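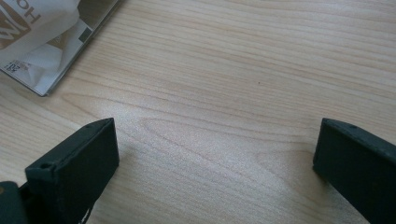

Left finger scuffed, do I swap the pair?

rnolte
White scuff marks low down on the left finger. Tips look square. The pair has done 1,966 picks on paper packets. Change both?

pellegrini_s
Both, always. We do it every 2 weeks at Statville.

skonley68
Disagree. Marks that low never touch the packet. Check the screws at the tips and leave it.

rnolte
Screws checked, one took a quarter turn. Leaving them on for now.

pellegrini_s
Your call. I'd still have a spare pair ready.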